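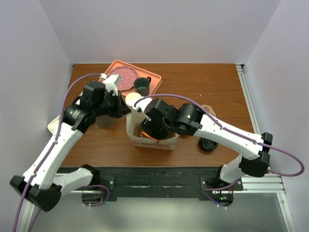
SKELLBY, January — Verlow Housing Association has agreed to take over the running of 102 homes on the Padilla estate in Skellby, after tenants voted in favour of the move in the autumn.

The homes are currently managed by Conine Lettings, whose contract ends this spring. They are a mix of flats and small terraced houses, most of them with two bedrooms. Tenancies will carry over on the same terms and rents will stay as they are for the first 18 months.

Verlow will open an office on the estate, in the former launderette next to the bus stop. It will be staffed every Tuesday from 9.30am and at other times by appointment. Tenants will be able to report repairs there, ask about rent and service charges, or get help with forms. The existing repairs phone line will stay open until the handover is complete.

The first work will be on roofs and guttering in the two oldest blocks, where leaks have been reported over several winters. Kitchens will follow. Tenants whose kitchens are due for replacement will be offered a choice of worktops and cupboard doors, and will be visited at home before any dates are fixed. Bathrooms and windows will be looked at once a full survey of the estate has been carried out.

"We know that people on the estate have waited a long time for some of these repairs," said a spokesperson for Verlow. "The roofs come first. After that we will write to every household with a date for its survey visit, and we will try to keep to it."

Parking permits, garage rents and the rules on pets are not affected. Leaseholders will receive a separate letter explaining how their service charge will be worked out — this will be sent before the handover.

A drop-in session for tenants will be held at Skellby Library, with large-print copies of the new tenant handbook available on the day. Copies can also be posted on request.

ENDS

Notes to editors

Verlow Housing Association lets and manages homes in Skellby and the surrounding villages.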